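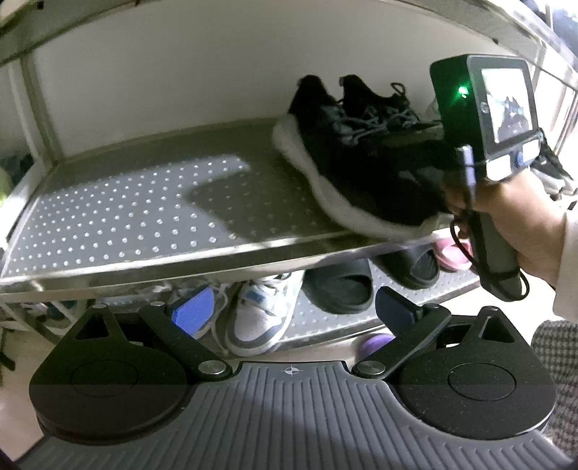
Garnet Landry
Lehrbeauftragte für Robotik und Autorin dieses Kapitels

Kapitel 2
Vormachen statt programmieren

Wer zum ersten Mal einem Roboter etwas beibringen möchte, denkt meist an Programmzeilen, an Koordinaten und an lange Abende vor dem Bildschirm. Das alles gibt es weiterhin, und wir kommen im nächsten Kapitel ausführlich darauf zurück. Zunächst aber möchte ich Sie zu einem Weg einladen, der viel näher an dem liegt, was wir aus Küche, Werkstatt und Kinderzimmer kennen: Man nimmt einen Greifer in die Hand und macht die Aufgabe einfach vor!

Unser Beispiel ist ein Schuhregal aus Metall mit gelochten Böden, auf denen Turnschuhe und Pantoletten stehen. Ich habe es gewählt, weil jeder von Ihnen mit Schuhen umgehen kann, ohne darüber nachzudenken - und gerade dieses Nichtnachdenken wollen wir ja einfangen. Ein schwarzer Turnschuh mit weißer Sohle, an der Spitze angehoben, ist für die Hand eine Kleinigkeit. Für eine Maschine stecken darin schon etliche Entscheidungen: von welcher Seite man sich nähert, wie weit die Finger geöffnet sind, wann sie schließen und wohin der Schuh kippt, sobald er den Boden des Regals verlässt.

Beim handgeführten Vormachen trägt der Mensch das Werkzeug selbst, umfasst den Griff und sieht die Gegenstände unmittelbar vor sich. Die Kamera sitzt am Greifer und nimmt auf, was zwischen und hinter den Fingern liegt. Bei der Fernsteuerung dagegen steht die vormachende Person an einem Pult, und der Roboterarm führt ihre Bewegungen aus. Beide Verfahren haben ihre Freunde. Mein Kollege Noboru Kamata schwört auf das Pult, weil man dort von Anfang an nur Bewegungen verlangt, die der Arm auch leisten kann. Ich selbst lasse Anfänger lieber zum Handgerät greifen, und in unserem Praktikum in Tetow haben die meisten schon nach 25 Minuten ein recht gutes Gefühl dafür.
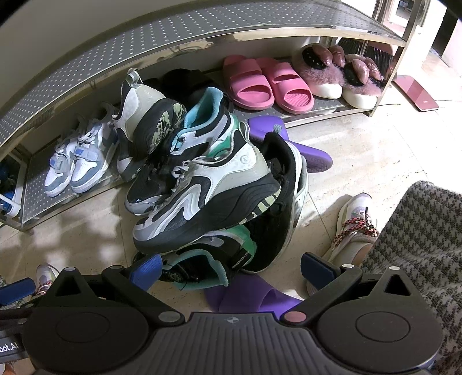 Zuletzt geändert im März

Mit einem einzelnen Schuh ist es freilich nicht getan. Ein Haufen vor dem Regal, in dem ein großer weiß-grau-schwarzer Laufschuh quer über anderen liegt, verlangt eine Reihenfolge. Nimmt man zuerst den obersten? Sucht man gleich den zweiten violetten Schuh, damit das Paar zusammenkommt? Lassen Sie sich hier ruhig Zeit, und entscheiden Sie sich vor der Aufnahme für eine Regel, die Sie dann auch durchhalten. Wer einmal so und einmal anders sortiert, gibt dem lernenden System zwei Antworten auf dieselbe Frage mit.

Für die Übungen dieses Kapitels brauchen Sie einige 300 Vorführungen, aufgeteilt auf mehrere Sitzungen. Das klingt nach viel, und am ersten Nachmittag werden Ihnen die Finger müde - machen Sie also Pausen, und wechseln Sie sich zu zweit ab. Verändern Sie zwischen den Durchgängen die Lage der Schuhe, und werfen Sie misslungene Griffe nicht weg, sondern legen Sie sie in einem eigenen Ordner ab. Wir werden sie in Abschnitt 2.4 noch gut gebrauchen können.

Beginnen wir nun mit der Haltung des Griffs und der Frage, wie schnell man die Hand eigentlich bewegen darf.

22 Kommentare · 25-mal geteilt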